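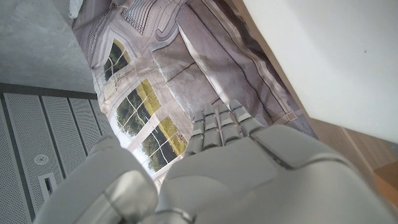 Wiebke Sperling
Data Collection Lead, Brerken

The second collection round for the two-arm tabletop set opened on 12/9/25. The target is 2000 accepted examples, each recorded from one head view and two wrist views. The first round closed at 3175 attempts, and too many were rejected for the same fault: the three streams had drifted apart in time.

Valentin Marti has moved the clock check to the start of each recording. If any stream is more than 5 milliseconds out, the recorder will not arm.

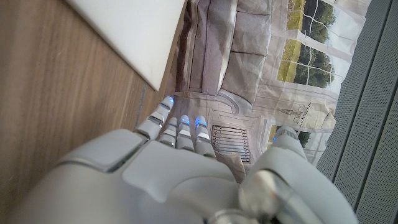
Wrist views are now stored at full rate. Thinning is done at export, so the training group can choose its own step. Operators should still begin every example with both hands clear of the table surface and hold still until the tone sounds. Examples without the hold cannot be trimmed automatically and go back to Doina Bošković for manual marking.

The printed room backdrop stays up for the whole round. A plain one will be used in January, with the same board and the same tasks, to measure how far the model leans on what is behind the table.
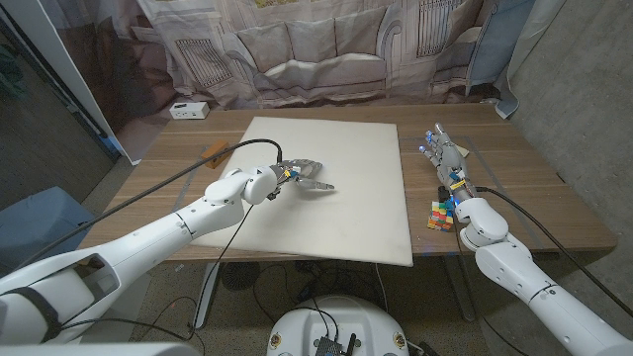 Layouts are drawn from a list of 12 and must be set before the operator puts the headset on. Do not tidy between attempts within a layout. Failed attempts are kept and labelled as failed, with the step at which the operator gave up. Label changes go through Sille Bundgaard.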